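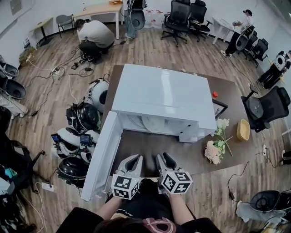
Le mini-frigo, je le nettoie porte grande ouverte, en sortant la clayette, et je passe un chiffon avec 400 ml d'eau tiède et une cuillère de bicarbonate. Le joint aussi, hein, c'est là que ça sent !

Pour le micro-ondes, même principe : on ouvre en grand, on essuie autour du plateau en verre, et seulement après on y met l'assiette.

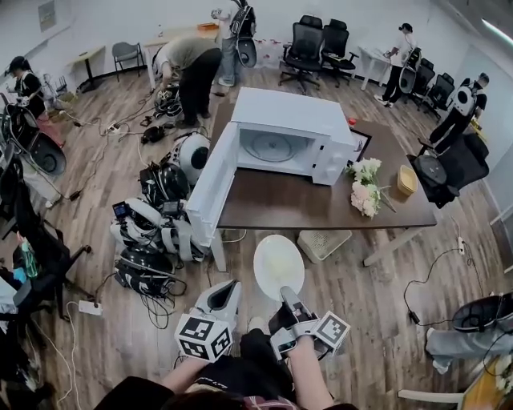
Mesmont : moi j'ajoute un demi-citron dans un bol d'eau, deux minutes à pleine puissance, et le gras part tout seul.

À lire aussi
Dégivrer sans inonder la cuisine
Entretenir un panier tressé

Contact | © Skakevetti | Haut de page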